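Frequently asked questions

Nisirar Foot Clinic — information for new and existing patients

Do I need a referral from my GP?

No. You can book directly with us by phone or at the front desk. If your GP or practice nurse has written a letter about your feet, bring it along and we will keep a copy with your notes.

Who will I see?

Our two podiatrists are Lemlem Wubshet and Hendrik Mtshali. Lemlem sees most of our patients with diabetes and runs the nail surgery list. Hendrik deals with heel pain, sports injuries and insoles. Routine appointments are shared between them. You can ask for one or the other when you book, though the wait may be longer.

Orvokki Rantala runs the front desk and is the person to ask for if you have a question about a bill or an appointment letter.

How long is an appointment?

A first visit takes longer than a follow-up because we go through your medical history and check the circulation and feeling in both feet. Follow-up appointments last 30 minutes. Nail surgery is booked separately and you will be given a time at your assessment.

What should I bring?

Please bring a list of any medicines you take, including tablets bought over the counter, and the shoes you wear most often. If you already have insoles, leave them in the shoes. Runners should bring their running shoes as well, however worn they are.

Should I take off nail varnish?

Yes please, from all toes. We look at the colour of the nail bed and can't do this through varnish. Gel polish needs to be removed before you come, as we don't have the products to do it here.

Can I eat before nail surgery?

Yes. The anaesthetic is a local one, given at the base of the toe, so there is no need to fast. Have a normal meal and take your usual medicines unless Lemlem has told you otherwise. You should not drive yourself home. Bring open-toed sandals or a loose shoe that will fit over a bulky dressing.

How do I look after my toe afterwards?

Go home and keep the foot up for the rest of the day. Leave the first dressing in place until your check-up, and keep it dry. After that you will be shown how to change it yourself. A small amount of clear fluid is normal while the toe heals. Ring us if the redness spreads, the pain gets worse after the second day, or you feel feverish.

Most people are back at a desk the next day. If you stand for long periods at work or in the kitchen, take it gently for the first few days and do what you can sitting down.

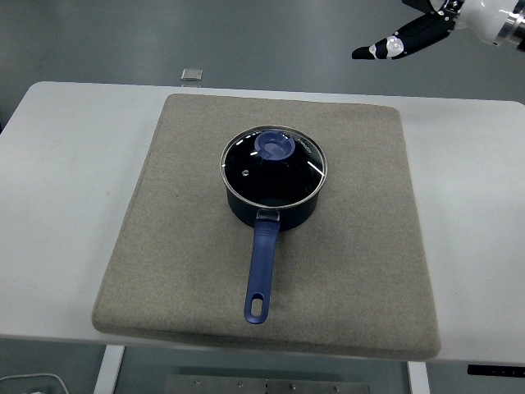
What if I have diabetes?

Please tell us when you book. You should have your feet checked at least once a year, and more often if you have lost feeling or have had an ulcer before. Don't use corn plasters or blades at home. If you find a new break in the skin, a blister or a change in colour, call us the same day. If we are closed, call your GP or the out-of-hours service — don't wait for your next appointment.

How are insoles made?

Hendrik takes a cast of each foot and sends it to the Pokix workshop, which makes the insoles to his prescription. They are fitted here at a second appointment. Wear them for an hour or two on the first day and build up slowly. Some aching in the calves is common in the first week.

How much does it cost?

Our prices changed in January. A follow-up appointment is £30. There is a £20 charge for missed appointments and for those cancelled on the day. Prices for nail surgery and insoles are given in writing after your assessment, and nothing is booked until you have agreed to them. We take cards and cash but not cheques.

Do you make home visits?

We do, for patients who can't leave the house. Liam Fothergill, our foot care assistant, covers Engelbrecht Road and the streets on that side of the river. He can cut nails and treat hard skin, and will report back to a podiatrist if he is worried about anything.

Where can I park?

There are two spaces behind the building for Blue Badge holders. Everyone else should use the Grarkden car park, which is a short walk away on level ground. There is one step at our front door. The side entrance has a ramp — ring the bell and Orvokki will let you in.

How do I make a complaint?

Speak to any member of staff or write to us at the clinic address. All letters are read by Lemlem, who will reply in writing.

Page last updated 19 February 2018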